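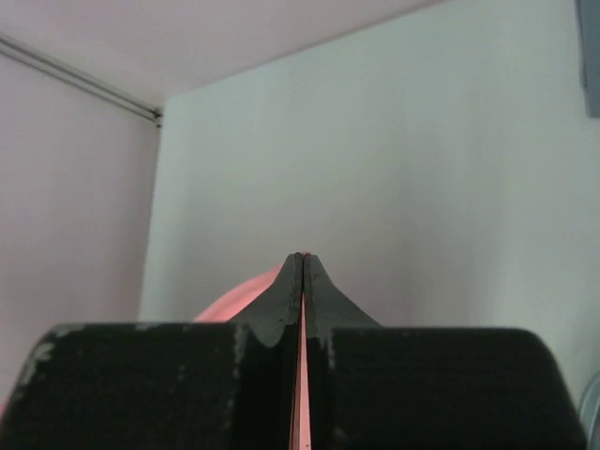

Black finish rubbed through to pale gray in patches

Tablecloths come out of the wash with creases that won't iron flat

Posted in Laundry and Fabric Care, 14 August 2020

I take care of the linens for a small event hall in Skokham. We have 27 tablecloths, mostly plain woven cotton and a few that are a cotton and polyester mix. They were bought at the same time from Grandico, and the colors are ivory, sage and a couple of pinks. I wash them at home in a front loader, warm water, regular powder, then tumble dry on the normal setting.

For the first year they were fine. Since June I've been getting long creases that stay in no matter what I do. They are not the fold lines from storage. They run at an angle across the cloth, and when I iron them they go flat for a minute and then you can see the line again once the cloth is on the table, especially under the overhead lights. On the pinks the line also looks a bit lighter than the rest of the color.

I have tried more steam, starch, and ironing from the back. I have also tried drying for longer, which made it worse. The iron is fine on my own shirts.

I was quoted $221 by the Drovdale laundry to do the whole set once, and I can't spend that after every event. Is there something I'm doing wrong in the wash, or are the cloths worn out?

Edit: a few people asked how many go in a load. Usually six of the big rounds, sometimes seven if there's a stain I need to get to quickly. I don't shake them out between the washer and dryer.

linen_closet_west
Member, 80 posts

Your edit answers most of it. Six big rounds is too many for a home front loader. Large flat pieces wrap around each other in the drum and turn into a rope, and then the spin cycle presses that rope hard against the wall of the drum. The creases go in at an angle because the cloth is twisted, not folded. Then the dryer sets them.

What I would do:

Wash two at a time, three at most if they are the thin ones. Put them in loosely, one after another, without folding them into a bundle first.

Use the lowest spin that still gets them to the point where they don't drip. On my machine that's the second setting from the bottom.

Take them out as soon as the cycle ends and shake each one by a short edge. With the big ones it helps to have someone on the other end.

Dry on low and stop while they are still damp. You want them cool to the touch but not dripping. If your dryer has a moisture sensor, use the "damp dry" or "iron dry" setting. If not, start checking at the 20 minute mark.

Iron right away while damp. If you can't get to them the same day, roll them up in a plastic bag and put them in the refrigerator overnight. It sounds odd but it keeps mildew away and the moisture evens out through the cloth.

For the creases that are already there, soak the cloth in plain warm water for an hour, smooth it out on a clean table by hand and iron it damp. Cotton will usually let go of the crease. The mix is harder. Polyester that was heated while twisted can hold that line for good, and a hotter iron only makes it shiny. Check the labels and sort the two kinds so you aren't treating them the same way.

The lighter line on the pinks is probably wear. The top of a crease rubs against everything else in the drum, so the color goes there first. You can't put that back short of dyeing the whole cloth. Turning them face down for daytime events might be enough to hide it.

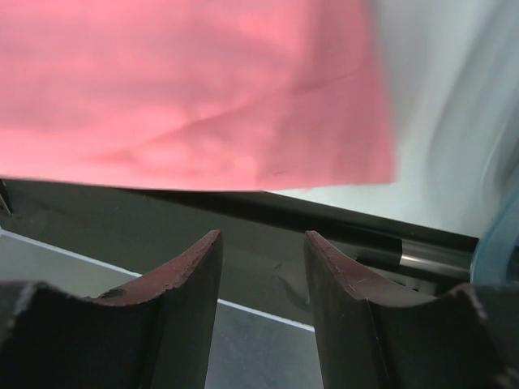

Pink fabric, diagonal fold running up to the right

tuckandpleat

Just buy wrinkle resistant polyester. I did and I never iron.

marsh_road_rentals
Member, 388 posts

I agree with the first reply about load size. I'd add a few things from doing rental linens.

Powder can be part of it. If your water is hard, powder leaves residue in the cloth and it gets stiff, and stiff cloth creases more. Run one load with no detergent and look at the water partway through. If it's cloudy or sudsy, you have buildup. Two plain rinses usually clear it. After that use less powder than the box says, or change to liquid.

Skip fabric softener. It makes them feel nice but they stop absorbing spills, and candle wax is harder to get out afterward.

Storage matters too. We had ours stacked in bins and the bottom ones were always the worst. Now the large rounds hang over padded rails in the back room and only the napkins get folded. Wide cardboard tubes work if you don't have rails – the fabric stores on Leitner Street used to give them away.

I would not starch before storing. Starch breaks along the fold and you get a line, and in some places it attracts silverfish. Starch on the day you use them, if you use it at all.

As for whether they are worn out, hold one up to a window. If the cloth looks thin along the creases compared to the middle of a panel, it's on its way and I would keep it as an underlay. If it looks even, soak it and try again with smaller loads before you replace anything.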